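Zedaveo Home | Guides | Trays and Inserts | Spares | Contact

Looking After Your Tramwood Vanity Tray
Section 4: Setting out lipsticks and small tubes
Last updated: August

By now you should have found a flat, steady spot for your tray and given it a first rinse. This section is all about filling it, which is the part most people have been looking forward to, so put the kettle on and take your time over it! 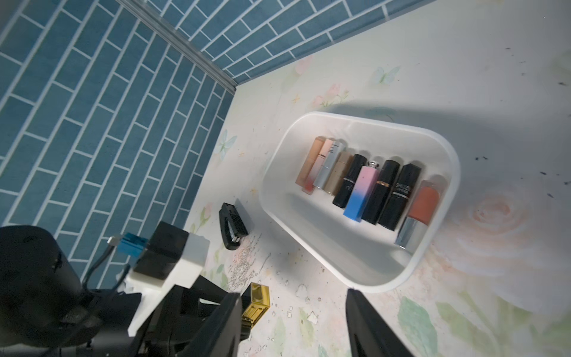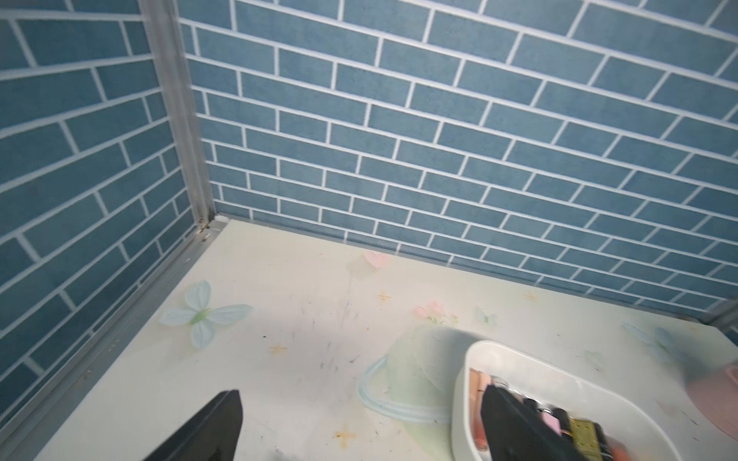
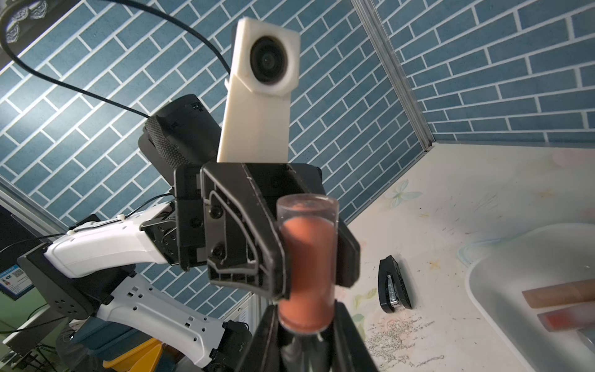

Before you begin, gather everything you mean to keep in the tray, including the odds and ends from handbags and coat pockets (there is nearly always one in a coat pocket). It is much easier to settle on an order once you can see the whole lot together.

1. Wipe the surface the tray will stand on with a soft, damp cloth, and let it dry. Grit and old powder will work their way under the base and scratch a printed top or shelf liner.

2. Set the tray down and press gently on each corner. If it rocks, fit the 2 felt pads from the packet.

3. Check that every cap is pushed fully home. Wipe any smears off the tubes with a dry tissue.

4. Stand the first lipstick at one end, upright, and add the others one at a time so that each leans very slightly on its neighbour. Round and square tubes can share a row quite happily, and a wider one makes a good stop at the end.

5. Turn any printed names towards you, if you like to find your shades that way. Some of our customers go by colour instead, pale to dark, and it does look lovely.

Note: A short row tends to topple. Our Mayrhofer divider (part 194, sold separately) closes up the spare space nicely.

Caution: Keep clear tubes of powder or cream upright, and hold them by the body when you lift them. Never store one without its lid.

Caution: Keep the tray away from radiators and sunny windowsills, as lipstick softens sooner than you might think.

To clean the tray, lift everything out, wash it in warm soapy water and dry it well, paying attention to the rounded corners where dust likes to settle. Please don't use scouring pads or nail varnish remover on it. Once a month is plenty for most households.

Section 5 covers brushes and pencils.

Contact Zedaveo customer care | © Zedaveo | Back to top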